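Kinnear Hall Workroom to Offer Course on Padded Egg Bowls

Aug 12, 2025

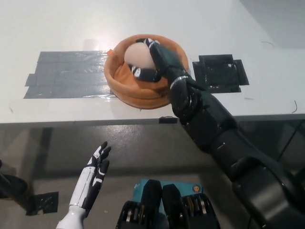
Tamsin Ruiz-Ortega said the rim is what beginners most often get wrong, and that a soft bowl with a thin edge will fold as soon as an egg is set against its side. The thick rolled rim will accordingly take up the whole first session of the padded bowl course, which opens at Kinnear Hall in November.

The course is offered by the Rurnberg Textile Workshop and consists of two evening sessions. Participants will each complete a round fabric bowl with a padded lining, suitable for holding eggs on a table or counter. An orange-tan bowl with an egg resting on its orange lining shows the general form. Other colors may be chosen at registration.

Enrollment is limited to 22 participants. Fabric, padding and thread are included in the fee – scissors are not, and participants are asked to bring a pair suitable for heavy cloth. The workroom tables must be left clear at the end of each session, as the room is in use the following morning.

Rochelle Van Dusen asked whether the finished bowls can be washed. The Workshop advises spot cleaning by hand and drying flat, with the rim reshaped while damp.

Registration is open at the Kinnear Hall front desk and at the Drernon branch office. Residents of Rultov may register at either location. Places not confirmed 10 days before the first session will be offered to the waiting list.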